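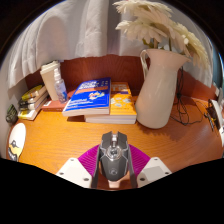 Thu Khương reckons the machines will have our chairs before they have our jobs, and she told me so this morning before I'd even got my jacket off. She meant the packing bench at Skerkar, where the new arm goes in next month and the two stools come out. I laughed, but I've been chewing on it all day.

I'm still excited! Seven weeks into teaching shifts and I look forward to them, which I could never say about the returns counter. You squeeze, you lift, you set it down, you go again, and somewhere behind it all the software at Govard soaks up how a person's hand comes at a thing. A mouse, a book, whatever's on the desk. I do 30 goes at each object and then swap. My wrist has opinions about that (I've asked Annelies for a second break in the afternoon block and she said yes straight away — good on her).

What I keep noticing is how much I know without knowing it. I slow down just before I touch something. I come at a mouse from the sides so I don't squash the buttons. Fouad watched me for a bit and asked why I always tilt at the end, and I couldn't tell him. Years of putting things into cartons, I suppose.

Harder stuff: Vivek's roster came out and the night pack line goes from four people to two. The other two are offered training, same pay, and Ubaldo has put his name down already. He's 58 and rapt about it, been asking me what the grip feels like. Light, I said, then heavy by three o'clock. But Thu likes nights, she likes the radio and the quiet, and a screen and a login aren't the same to her. I don't have a good answer for that. I want her asked properly, before the stools go, and I'm going to say so at the March meeting.

Total for me is 835 goes as of knock-off. Tomorrow it's the soft things, socks and tea towels — can't wait, they're meant to be awful. Must take the wrist strap and ring Mum.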